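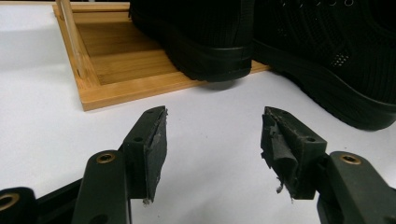

Projektbericht: Schätzung der Greiferöffnung und Segmentierung von Demonstrationen für das Einräumen von Schuhen

Konrad Krawczyk, Bok-nam Jang
Betreuung: Caradog Gwynne
Projektseminar Robotik, Gruppe Sommont

1. Aufgabenstellung

Aus Demonstrationen mit einem handgeführten Zweifingergreifer soll eine Policy gelernt werden, die einzelne Schuhe greift und auf einem Tablett abstellt. Der Bericht behandelt die Software zwischen Rohaufnahme und Trainingsdatensatz: Zeitabgleich, Schätzung der Fingeröffnung und Zerlegung in Phasen. Die Policy selbst wurde aus der Vorgängerarbeit von Jae-hoon Wang übernommen und nur in der Eingabeschicht angepasst.

2. Datengrundlage

Aufgezeichnet wurden 539 Demonstrationen. Nach der automatischen Prüfung blieben 427 übrig. Ausschlussgründe waren Lücken in der Trajektorie, ein verlorener Kartenbezug nach schnellen Drehungen und Aufnahmen ohne erkennbare Schließbewegung. Die Prüfung läuft als eigener Schritt im Werkzeug Maeng, das die Gruppe für alle Seminarprojekte pflegt. Jeder Ausschluss wird mit Fehlercode protokolliert, damit die Schwellwerte später ohne erneute Sichtung geändert werden können.

3. Schätzung der Fingeröffnung

Der Greifer hat keinen Encoder. Die Öffnung muss daher aus dem Kamerabild bestimmt werden. Die erste Fassung suchte die Innenkanten beider Fingerbeläge und berechnete deren Abstand. Bei neuen Belägen war das ausreichend. Mit zunehmendem Verschleiß — eingerissene Ränder, abstehende Gummilappen, einzelne Fasern — sprang die erkannte Kante zwischen Belag und losem Material. Besonders betroffen war die rechte Seite. Die Phasenerkennung meldete dadurch Schließvorgänge, die nicht stattgefunden hatten.

Die zweite Fassung verwendet starre Merkmale am Gestänge. Je Finger werden der Gewindeeinsatz und die Schraubenbohrung im Belagträger verfolgt. Die Messingfarbe der Einsätze hebt sich gut vom dunklen Kunststoff ab, eine Farbschwelle mit anschließender Ellipsenanpassung genügt. Aus den vier Punkten wird über das bekannte kinematische Modell der Öffnungswinkel bestimmt. Fällt ein Punkt aus, rechnet das Modell mit drei Punkten weiter und setzt ein Flag.

4. Phasenerkennung

Jede Demonstration wird in Anfahrt, Griff, Transport und Ablage zerlegt. Grundlage sind Öffnungswinkel, Winkelgeschwindigkeit und Höhe über der Tischebene. Ein Phasenwechsel gilt erst, wenn die Bedingung 200 ms lang erfüllt ist. Kürzere Fenster führten bei schwarzen Schuhen vor dunklen Fingern zu Fehlauslösungen, weil die Bohrungen dort zeitweise nicht gefunden wurden. Insgesamt ergaben sich 1.963 Segmente. Die Differenz zu vier Segmenten je Demonstration entsteht durch Nachgreifen, das als zusätzliches Paar aus Anfahrt und Griff gezählt wird.

5. Offene Punkte

Die Linsenverzeichnung wird am Bildrand nur näherungsweise korrigiert. Bei weit geöffnetem Greifer liegen die Gewindeeinsätze in diesem Bereich, der Winkel wird dann systematisch zu klein geschätzt. Brenda Staniforth hat vorgeschlagen, die Kalibrierung aus dem Projekt Tristdale zu übernehmen. Ein Test steht aus.

Der Zustand der Beläge wird bisher nicht in den Metadaten geführt. Für die Öffnungsschätzung ist er jetzt unerheblich, für die Reibung beim Greifen nicht. Vorgesehen ist ein Feld mit drei Stufen, das vor jeder Aufnahmereihe gesetzt wird. Die vorhandenen Aufnahmen müssten von Hand nachgetragen werden.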